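2021-10-01

Quick one tonight, I have a party to set up and no time. Balloons. I said I'd do the table for my niece's thing and then of course I decided it had to be lavender. Just lavender. Ordered a pack of 50 from Bostico and they're a nice soft color, kind of dusty, not that loud grape purple you get at the supermarket.

Things I have learned so far, in no order:

- Blow up less than you think. Full size they go pear shaped and pale. A bit under and you get a sort of egg, much prettier.
- Knot first, ribbon after. I tried both togther and pinched my finger twice.
- Clear ribbon!! Got the Reradel roll, over 500 feet of it, will last until I die. White ribbon looked like string. The clear just catches the light.
- Wipe the balloon before it goes on the table. A soft white cloth, barely any pressure. Paper towel squeaks and leaves bits.
- Dark tablecloth. Pale stuff on a pale cloth dissapears.

Also had a go at wrapping a couple little favors in see-through bags. Jury's out. The plastic crumples if you look at it wrong and then you're stuck with the creases, I was using two hands and my chin. Might go back to tissue paper like I did in February. Or skip favors. Kids want cake.

Black and lavender together though - so good. Dressy without much on the table at all.
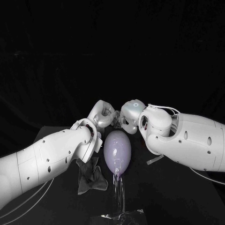
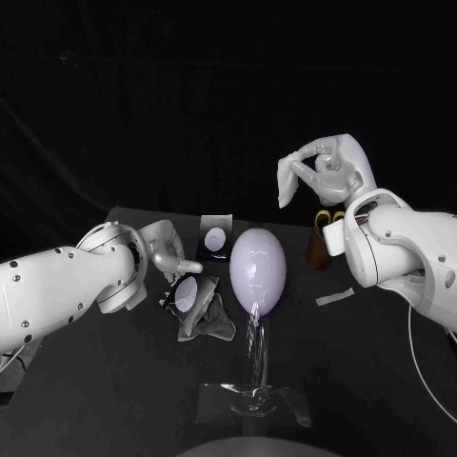
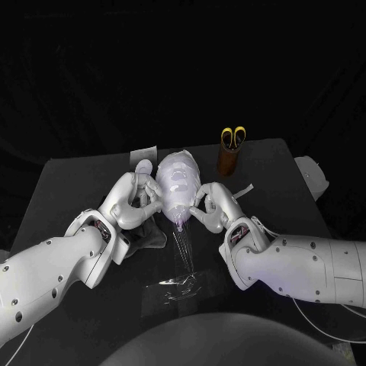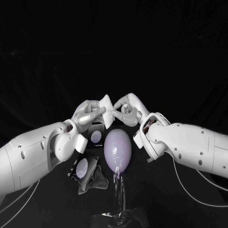
Shu-fen Cheung wrote to say the egg shape won't last if the room is warm, she did hers the night before and by lunch they had gone soft and wrinkly at the knot. Her advice is to blow them up the same morning and keep them off the windowsill. She also thinks tissue is the way to go for favors, two layers, twisted at the top, and to cut the ribbon longer than looks right since you always lose a bit in the tying.

OK. Same morning it is. Setting the alarm, cake is still not iced, bye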